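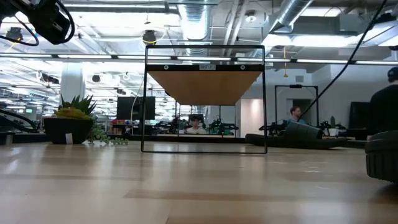 The practice shelf on the front bench at Norkley.

About Norkley

We help small shops and schools in Clikville plan their first robot purchase, and we love doing it! Most people come to us with a catalog page and a number in their head. We start with the job, then the bench, then the floor space, and get to the arm last. Since opening we've worked through 62 equipment plans, from single-arm stations to a full packing line for Boker. 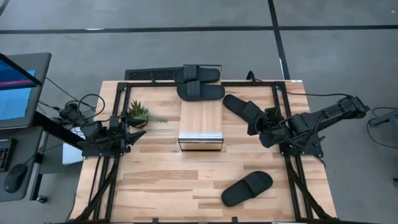
Budgets go wrong in the small stuff, so our planning sheet has 27 lines and the arm is only one of them. Mounts, cable runs, spare fingers, a monitor arm, training hours — it all gets its own row. We also ask you to bring your real products to try. A black slide sandal held by its strap asks different things of a gripper than a box does, and it's much nicer to learn that before the order goes in. A typical plan takes us 9 weeks, including 2 visits to your building.

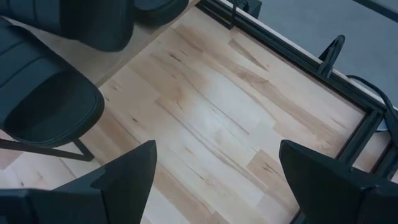
Hirano wrote to us in February that the line they would have skipped was the yearly one for worn parts, and that it ended up deciding which arm they could afford. We've since moved that row to the top of the sheet.

Our benches are open to anyone with a plan in progress, even a very rough one. Bring your floor drawing, your power layout and whatever you'd like to pick up — mornings are best, from 9 on.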